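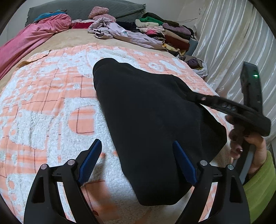 A black garment, folded, on a patterned fleece blanket.

Reading Room > Visits > Ethics and Moral Theory

Two Days at the Nastholm Workshop on Promising

By Lech Kozłowski
Wednesday, November 20, 2019

This site uses cookies to remember your reading preferences. Continue browsing to accept, or change your settings.

The Nastholm workshop meets once a year in a converted grain office near the harbor. This year's theme was the release of promises: who can free a promisor from an obligation, under what conditions, and whether a release that is offered under pressure counts. Registration was capped at 15, and papers were circulated in advance with a limit of 3,000 words. Speakers did not read. Each had 11 minutes to restate the main claim, after which the floor was open for the rest of the hour.

The format has a cost. Authors who rely on a long series of cases tend to lose them in the restatement, and several discussions went back to ground that the written papers had already covered. The first session lost a third of its time this way.

That session was given to Arno, whose paper defends what he calls the plain transfer view. On this view a promise hands the promisee a right over some future act of the promisor, and a release hands it back. The appeal of the view is that it explains why only the promisee can release. Its difficulty is with promises made for the benefit of a third party. If I promise you that I will look after your brother, you can release me, but it seems your brother may still complain. Arno's reply was that the brother's complaint rests on reliance and is a separate matter. I found this acceptable for cases where the brother knows of the promise. It does less well where he does not know, and yet we still think something is owed to him.

Usman spoke after lunch on pressured release. Her central case has a promisee who says "forget it" only after repeated hints that performance would be a burden. Most accounts treat the release as valid unless there is a threat or a deception. Usman argued for a graded account in which the release cancels the duty to perform but leaves a duty to explain, and sometimes a duty to offer something in place of the promised act. The discussion turned on whether the second duty comes from the promise or from general considerations of respect. She holds the first. I was not persuaded, though the objection I raised (that the same duty seems to arise when no promise was made and the hints concern an ordinary favor) was answered better than I had expected. In the favor case, she said, an explanation would be decent but could not be demanded.

The second morning was set aside for the house library. It holds 200 offprints and typescripts on obligation and consent, filed by question and then by author, so that replies sit next to the papers they answer. The catalog is a card drawer. Cards for the material on vows are incomplete, and a reader looking for religious cases should ask at the desk.

The closing session compared promises with agreements. The Notbridge group presented jointly and maintained that an agreement is two conditional promises and nothing more. The familiar objection is that if each promise is conditional on the performance of the other, neither party is bound to begin. Their amended version makes each promise conditional on the making of the other. This removes the deadlock but leaves both parties bound even when one has defaulted, so a further clause has to be added. By the end of the hour there were four clauses, and the question of whether the result was still a reduction was left open.

Practical notes. The building is reached by the harbor bus, which stops running early in the evening. Meals are included in the fee, rooms are not. The papers will be posted in December, with written replies from those authors who choose to supply them. Requests for the Notbridge paper should specify the amended version, as an earlier draft with a different second section is also in circulation.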